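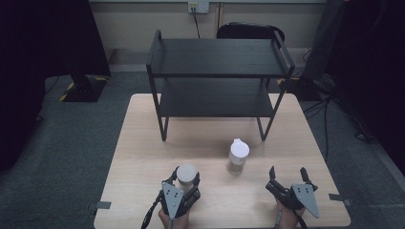 Akinola would have put the shelf by the window and been done with it. That was the remark that went around the Iltden housekeeping course each fall, whenever the class came to dry goods, and it is a fair place to start a chapter on storage. A shelf can stand almost anywhere. What goes on it, and in what order, takes more thought.

Chapter 7
Small Shelves and Lidded Containers

By the Follora Home Studies staff
October 15, 2019

18 shares | 7 comments

A two-tier shelf set on a table gives you two levels and keeps the tabletop in front of it free for work. Clear the shelf fully before you load it. Bring the containers to the table, check that each lid is seated, and wipe the bases - crumbs and grains collect there and scratch the paint.

Heavy containers go on the lower level. Tall ones need measuring first, lid included, as a spout or knob can add more height than you expect. The Clevus course book of 1986 allowed a thumb's width of air above every lid, and we still teach it that way.
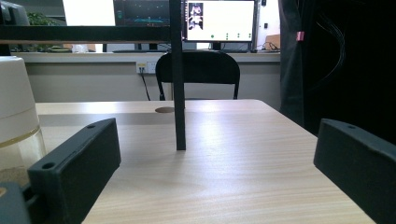 Fig. 7.1 Container with a white upper part; the tan, granular contents show through the lower part.

Containers with a see-through body let you judge the level without opening them. Opaque ones should carry a label with the contents and the month of filling, for instance "rice, November." A 900-gram bag of rice should go into one container if it will fit. Splitting it between two leaves you with odd amounts later on.

The first exercise uses an empty shelf and your own containers. Lids stay on throughout.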